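机械硬盘换下来之后

家里那台存储服务器用了六年,四月里有一块盘的重映射扇区数开始往上走,一周内从 2 涨到 40。SMART 总评仍然显示通过,这个结论参考价值有限,我一般只看 5、197、198 三项的原始值。

阵列是两组镜像,所以换盘本身没有难度。先做一次完整校验,把结果存到另一台机器上,再把故障盘标记为离线。校验跑了 19 小时,修正了 1,632 个块,全部落在同一块盘上。数据线和背板接口我也换过位置,错误计数跟着盘走,可以排除线缆问题。 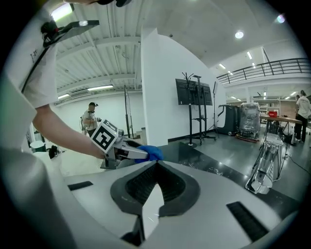
新盘上架之前做了一遍全盘写入再读回。有人觉得这一步浪费时间,Anselmo Portela 在邮件里就劝我直接重建。我的看法是,重建期间镜像只剩单份,此时再碰上新盘早期失效,处理起来比多等两天麻烦得多。

重建时有两个参数值得调。一是限速下限,默认值偏低,夜间没有负载时可以放开;二是关闭定时快照,否则元数据更新会不断打断顺序读写。改动前记下原值,完成后恢复。

顺便检查了备份。异地那份放在 Vutatik,脚本每晚增量,日志一直正常,但我抽了几个目录做恢复,发现有一个排除规则写得过宽,把照片的边车文件也漏掉了。规则已改,5月5日重新跑了全量。

旧盘暂时留着,写零之后贴上序列号放进抽屉。下一步准备把告警阈值从总评改成原始值增量,脚本写完再发。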